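Section 10. Setting Out the Tray and White Containers

1. Wipe down the wood tabletop and let it dry.

2. Place the orange tray near the middle of the table, flat on the wood.

3. Stand the white containers upright with the rounded ends facing up. Leave space between them.

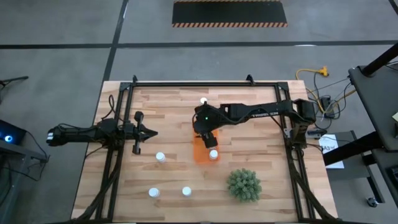
Lambros Dimitriou wrote in to say he puts a strip of tape under the tray at Grismont, as it slides on oiled wood. Tape is fine if it leaves no residue.

4. Move the containers onto the tray one at a time. Keep each one upright.

CAUTION: Do not stack containers.

5. Add the green item last, outside the tray. 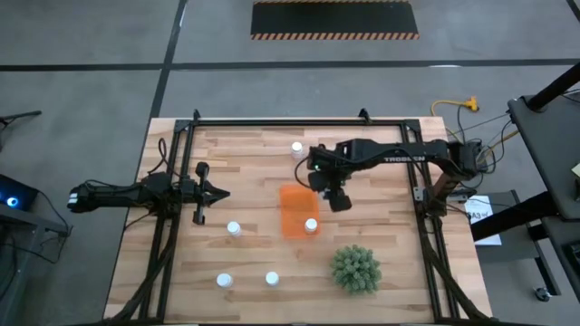 Leave it there while you load the tray. If you need to shift the tray, take the containers off first.

6. Check that the tray still lies flat.

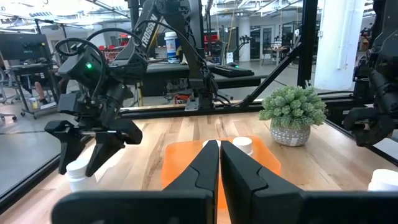 Fig. 10-3. Orange tray with two white pieces on it.

NOTE: Replacement trays are listed under Nornia, part 291.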